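Two-arm sim runs at a table: house rules before you hit start

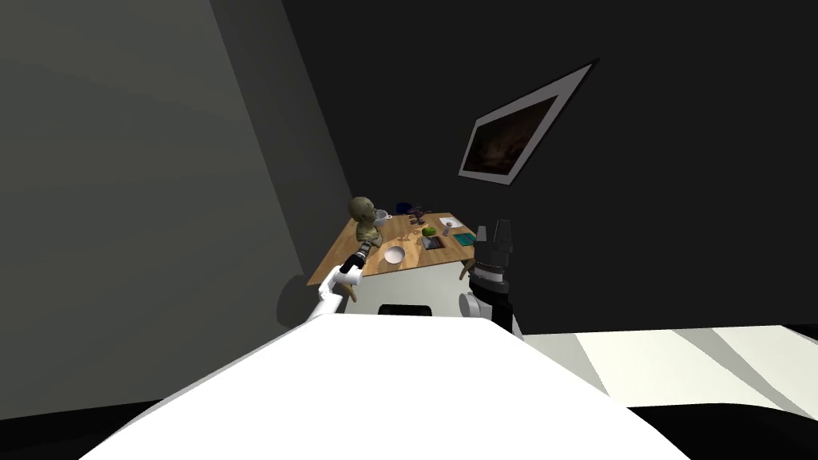

Left gripper by the figurine and white bowl, right one at the table corner.

Quick version, full one is on the Plellgate wiki.

1. Check the stop key first. Every session.
2. Both grippers clear of objects before reset.
3. Speed cap 247 mm/s near the tabletop. Dont raise it mid run.
4. One arm moves, other holds, for the first 4 episodes.
5. Log every contact, even light ones. Seperate file per arm.

Problems: ask Bartosz Pietrzak, before 9 am if you can.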